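May, late, kitchen table

So I went to the school board meeting after all. I'd been telling myself all week that I wouldn't, that I'd read the minutes like a sensible person, and then at twenty to seven I was putting my shoes on. I think it was the letter that did it. Two pages from the district office about "transportation realignment," and you have to get to the bottom of page two before you find out they want to drop the late bus.

The late bus! The one that leaves at 5:15 and takes the band kids and the track kids and the ones who stay for math help all the way out past Flerport. My youngest rides it three days out of five. I don't get off work until 5:30, and it's a half hour drive from there if the drawbridge is down, so you can see why I took this personally.

The library was packed. They'd moved the meeting there from the district office, and they'd set out chairs for maybe a third of the people who came, so a lot of us stood along the biography shelves with our coats over our arms. I ended up next to a woman with a knitting bag who had a daughter in eighth grade, and we whispered through the whole budget report like we were in eighth grade ourselves.

What I understood from the budget report (and I took notes on the back of the letter, so this is mostly right) is that the contract with Nandus, the bus company, runs out in June, and the new one costs more. The late bus is its own line in that contract. The business administrator put it up on the screen and said it came to $175 a day. Then he clicked to the next slide pretty fast.

Somebody's grandfather asked him to go back to it. He did. Then the grandfather asked how many kids ride, and the answer was 25 on a normal afternoon, and he sat there with his pencil doing long division and said "Seven dollars." Just that. Seven dollars a kid. People clapped, which the board president did not like at all, and she tapped her little microphone.

I want to be fair here because I do know they have real bills. The roof over the gym is a disaster, everybody knows it. And special ed costs went up again, and I would never stand up and say take it from there. But there was another item on the same agenda, way down in the consent part where they vote on forty things in one go, for a thing called Swai. It's software. It sends parents reminders. We already have software that sends parents reminders! I get two texts and an email every time it's pajama day. The Swai renewal is $2,890, and a board member (the one with the bow tie, who I have decided I like) asked to pull it out and vote on it separately.

You would have thought he'd asked to sell the football field. There was a lot of paper shuffling and then the attorney had to lean over and say yes, any member can pull an item. So they pulled it. And then they tabled it, so I have no idea whether that's good or bad. The knitting woman thought good.

Public comment didn't start until almost nine. Three minutes each, with a timer on the screen that turns orange and then red. I had not planned to talk. I'd signed the sheet when I came in because the clipboard was going around and I thought it was attendance. So when they called my number I had nothing but the back of that letter with my scribbles on it. I said my name and my street the way you have to, and then I said my kid plays the clarinet, not very well, and that she's only going to get better if she can stay after and also get home. My voice did the wobbly thing. I forgot everything I'd meant to say about the drawbridge. I sat down with more than a minute still on the clock and my ears burning.

But a few people said thank you on the way out, and one of the band parents hugged me in the parking lot, so it can't have been as bad as it felt.

No vote on the bus tonight. It goes to the finance people first and comes back to the full board in June, and they said there'd be a survey. I asked at the door if the survey would be on paper too and got a very long "we'll look into that." Half the families out on our end have terrible internet. I'm going to keep asking.

Got home close to ten. There was a plate of spaghetti for me under foil and both kids were supposed to be asleep and neither was. I told them I'd spoken in public and my oldest said "on purpose?" Then we all ate cold spaghetti standing up.

I can't sleep now, obviously. I've been sitting here with the laptop, wondering how much more typing I seem to have signed up for. I've got a letter to the editor started, and it's on its second page already, which is too long, they only print short ones. My back is killing me. These kitchen chairs were made for people who eat fast.

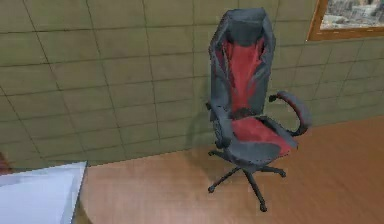
Next morning, before work

Read over what I wrote and I sound a lot braver than I was. Oh well.

The letter to the editor is cut way down. I took out the part about the attorney and the part about pajama day, although I was sorry to lose pajama day. What's left is the cost per kid, the drawbridge (finally!) and a line asking the board to list the bus as its own item in June, so they can't tuck it in with the forty other things.

Knitting woman emailed already. She wants to get some of the Flerport parents together to go through the Nandus contract, if the district will let us have a copy. You have to fill out a records request form, and the form is on the website, and the link to the form is broken. I'm going to call the office on my lunch break.

Clarinet left on the stairs again. I have to drop it off by third period. Need milk, need stamps, need to sign the field trip thing.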